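12 shares
4 comments

Keeping two arms in step at Flenomgate

The towel-folding cell at Fonemitz's Flenomgate site has two arms, one table and a maintenance log that runs to 337 entries. The technician who looks after it says most of them concern the fingers.

"The arms themselves give very little trouble," she said. "The fingers are where the wear is. They touch the table, they touch each other, they pick up lint."

Each gripper has two black fingers that narrow towards the tip. The tips are checked for alignment every 42 hours of running. Scuffing on the upper faces is left alone, but a tip that has gone out of line is replaced, always as a pair with its partner.

"If you change one you have a new edge closing against an old one," she said. "Thin cloth slips out of that."

The cell handles small towels, stacked after folding. One arm can hold or press an edge while the other approaches from the opposite side - a move that depends on both arms agreeing where the tabletop is. 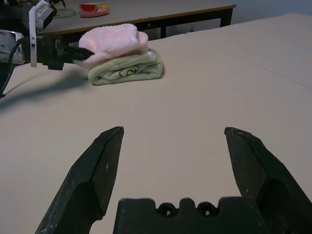

How often is the height of the table measured again?

Once a week, and after any change of fingers. Each arm is lowered to four marked points and the readings are compared with the stored values. A difference of up to 4 mm is corrected in software; beyond that, the feet of the table are adjusted first.

The cameras are handled separately. Their brackets are checked for play before the lenses are wiped, as a loose bracket gives errors that look like a calibration fault. In October the team spent two days recalibrating an arm before finding a slack screw.

"We had the order wrong," she said. "Bracket, lens, calibration. It is on the sheet now."

Cables are inspected last, with the arm moved slowly by hand through its full reach. The current set has done 3,579 cycles. She intends to change it at the next planned stop, along with the base screws on the left arm.

12 shares
4 comments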